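Ticket 1263
Subject: Label printer skips every other label after move to new room
Opened by: Marisol Taipe
Assigned to: Jamie Birkett
Site: Skendside
Opened: 11 Mar 2025
Status: Closed

Marisol Taipe wrote:
Since we moved the label printer into the side room it feeds one blank label after each printed one. Same roll type as before the move. The text itself is fine and in the right place. I turned it off and on twice and reseated the roll. Going through labels fast.

Jamie Birkett wrote:
Please print the settings page (hold Feed while switching on, let go when the light blinks) and tell me what it says for media type and label length. Also, was the printer plugged into a different computer after the move?

Marisol Taipe wrote:
Media type: continuous. Label length: 685. Yes, it is on the other computer now. The old one stayed with Fidelina.

Jamie Birkett wrote:
Media type is wrong. Your rolls have gaps between the labels, so it should say gap. The length is also longer than the label you use, so the printer runs past the end of one and into the next. The new computer probably installed the default driver and sent its own settings on the first job.

Steps:
Open Printers, right-click the label printer, Printing Preferences.
Stock tab, set media type to gap.
Page Setup tab, pick the small label from the list. Do not type the size in by hand.
Apply, close the window, then run a calibration from the Tools tab. It will feed a few blanks, which is normal.
Print 2 test labels.

Marisol Taipe wrote:
Small label is not in the list. Only the default sizes.

Jamie Birkett wrote:
The custom sizes are saved on the old computer. Fidelina, can you export them from Page Setup and put the file on the shared drive?

Fidelina Montoya wrote:
Exported. It is in the Istora folder, under Printing.

Marisol Taipe wrote:
Imported, small label shows up now. Set it, calibrated, printed both tests. No blanks between them. Attachment added.

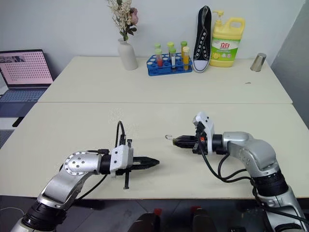
Jamie Birkett wrote:
Good. Leave it on gap even if you switch to the wider roll, and run the calibration again whenever the roll size changes. I have turned off automatic driver updates for that printer so the settings stay put.

Marisol Taipe wrote:
Ran a batch of 8 this afternoon, all fine. OK to close.

Jamie Birkett wrote:
Closing. Size file copied to the Hovidby folder too, as they have the same model.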